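# Moving a full-size freezer between flats – stand it up for how long?

**marrowfat_pie** – May 28, 2025

We get the keys to the new flat soon and the freezer is coming with us. It's an old Solto upright, bought second-hand, and it's never let me down. It'll have to lie on its back in the van as the roof is too low. 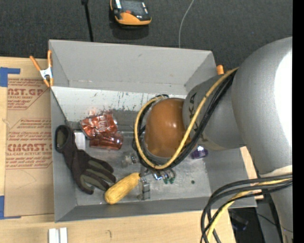 My sister says leave it standing overnight before plugging it in. My dad says that's rubbish and an hour will do. The firm I've booked (Asante Removals, £364 for the half day) just said "up to you", which was no help at all. What do you lot do?

**tinlid**

Overnight, every time. The oil has to run back down to the compressor. I did mine after 10 hours lying flat and gave it a full day standing, and it's still going.

Also £364 for half a day! I paid £418 in April for a whole day, and that was with stairs.

**Gusset88**

Sorry but a full day is overdoing it. If it's only been down for a short drive, a few hours is plenty. I've moved house more often than I'd like and never waited longer than it takes to make the beds and find the kettle.

**tinlid**

> never waited longer than it takes to make the beds

And if it packs up you've lost a freezer for the sake of one night. Why risk it? Have you still got the booklet, marrowfat? It might say.

**marrowfat_pie**

No booklet, it came without one. I'll look for one online tonight. We're eating our way through the food anyway – fish fingers three nights running, the kids are delighted.

**pondweed_pete**

Can you not get a taller van? We hired one from Onetti and ours went in upright, strapped to the side. It was £100 on top of what we'd planned, mind. Tape the door shut either way, and take the drawers out first. Ours slid about and one cracked.

**Gusset88**

Agree with Pete about the drawers. Don't agree about spending another hundred quid on an old freezer!

**marrowfat_pie**

Ha, it probably isn't worth a hundred quid. I've rung Asante back and they do have a higher van, but it's out that morning. So on its back it goes, or maybe on its side if that's better?

**tinlid**

Side, if you can, with the compressor pipes uppermost. And leave it overnight!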